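Flodow library to keep evening hours through May

Print this article | E-mail this article

FLODOW - The town library will stay open until 10 p.m. through the end of May, after the board voted to extend a trial of longer hours that began in the winter.

The building on Usman Street used to close at 6 p.m. Under the trial, the reading room, the children's corner and the public computers stay open for the extra time. The front desk closes at 9 p.m., and after that patrons check out their own books at the machine by the stairs.

The library counted 3322 evening visits during the trial. The board had set a goal of 3000 when it approved the money for the extra staff hours. Most of the visits came before 8 p.m., according to a report given to the board, and the last hour was the quietest.

Students from the high school made up a large share of the evening crowd, especially in the weeks before exams. The report also noted more use by people who work day shifts at the Zumirik plant and could not get to the library before it closed.

The evening hours come with a small program of talks and classes. The first series is on painters and the night sky, and it draws on the library's art books, which were moved from the basement to the main floor last fall.

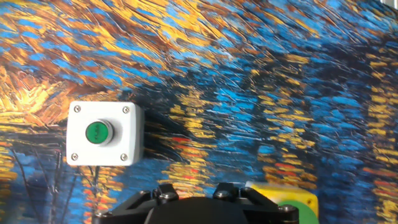

Night colors in short, thick strokes: blues alongside amber and rust.

The series has three sessions. The first covers how painters handled dark skies before electric street lighting was common. The second deals with rivers and harbors after dark, and the third is a practice session with paper and oil pastels. Materials are free, but space is limited and people are asked to sign up at the front desk or by phone.

A walking tour of the old river landing was planned as part of the series but has been put off until the path is repaired. Work on the path is expected to finish in the summer.

Other evening programs include a beginner's class in filling out tax forms, a chess table and a book group that is reading short novels. The book group meets in the small room behind the map cabinets. Copies of the next title are on hold at the desk.
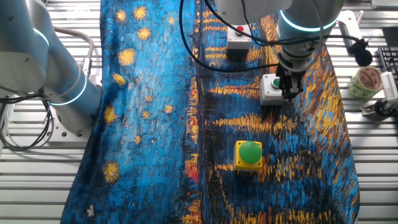 Parking and buses

The lot behind the library is free after 5 p.m. Drivers should use the Usman Street entrance, as the gate on the river side is locked at dusk. The Jullutia bus stops across from the main door, and the last one toward the center leaves at 9:40 p.m. Riders who want to stay until closing will need another way home.

The board asked the bus company whether a later run could be added. The company said it would look at rider numbers again when the summer schedule is drawn up.

Bikes can be left in the rack by the side door. The light over the rack has been replaced, and a second one is to be put in near the book drop.

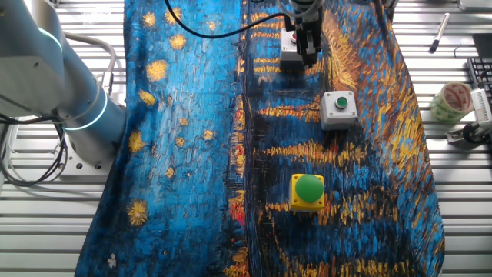
Longer hours in the summer have not been settled. Evening visits usually fall off once school is out, and the board wants to see the May figures before it decides. One choice under review is to keep the late closing on fewer nights of the week. Another is to open earlier in the morning, when the building is cooler.

Weekend hours are not affected by the vote. Library cards are free to anyone who lives or works in Flodow, and cards that have lapsed can be renewed at the desk with proof of address.

Last updated: 4:10 p.m.

Contact us | Copyright Flodow news desk. All rights reserved. | Back to top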